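Participants wanted: how do families choose toys for small children?

Posted in December by Priya Ferreira

We are looking for parents and grandparents in Wastley who buy toys for children under four and would like to talk with us about it. The Nonska study wants to understand how people decide in the shop or at home, what they pay attention to, and what they regret later.

You will take part in 2 conversations of 44 minutes each, one at your home and one by telephone. Between them we ask you to keep a small diary of the toys which your child uses, and which stay in the box. Your child does not need to be present. You do not need to speak perfect English, I also make mistakes and we can take our time.

We have already spoken with 113 families in Alcantara and now wish to compare. For your help you receive a shopping voucher, and your bus fare is paid if you prefer to meet at our office.

Please bring or show us one old favourite, if you still keep it. Building bricks, dolls, puzzles and sorting boards are all welcome. 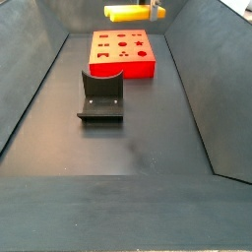
A red foam shape-sorting board with nine cutouts.

To apply, write a few lines to Bevan Dunstan with the age of your child and the hours when we can call you. We answer to everybody.

Contact: Bevan Dunstan, Nonska study, Wastley | © Nonska | Back to top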